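Bravent Folding Workbench: Review After a Summer of Use

I bought the Bravent bench in June to replace an old door on two sawhorses. My garage in Derkcombe also has to hold a car, so anything I work on needs to fold up and go against the wall at night. I do small repairs, some picture framing, and a lot of sharpening.

Setup took me 9 minutes, most of it spent finding the right hex key. The legs come already attached. You bolt on the lower shelf, level the feet, and it's ready. The printed instructions show an older shelf with different holes, so go by the sheet on the Bravent website.

The top is the best part. It is flat, and it has stayed flat through a damp summer. Glue scrapes off with a putty knife if you get to it the same day. Stain does not come off, and I now put down cardboard before opening a can. The company rates the bench at 600 pounds. I have never come close to that, but I did stand on it to change a light and it didn't move.

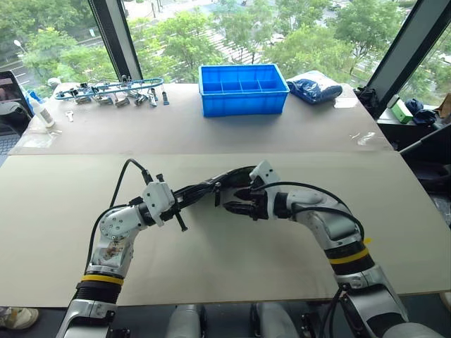 Side-to-side stiffness is weaker. Hand planing along the length is fine. Planing across it makes the whole thing rack a little, and sawing hard does the same. Tightening the 4 brace bolts helped for a few weeks, then I had to do it again. My neighbor Jurgita Raudsepp has the older model and put lock washers on hers. I've done the same and so far they are holding.

Folding it is a one-person job, though a heavy one. The latch on the left leg sticks and needs a knock with the palm. I wrote to Bravent about it and got a reply from Phúc Lâm in customer service, who mailed a new latch without asking for a receipt. The new one sticks less.

I looked at the Dzene bench as well. It has a drawer and costs more, and the one at the store in Baltcombe had a top that dipped in the middle. If you need storage it might still suit you.

Good: flat top, quick setup, helpful service.
Bad: racks under cross planing, stiff latch, outdated instructions.

I'd buy it again for light work. For a big vise and heavy chopping, get a fixed bench.

Updated September 2026: lock washers still tight.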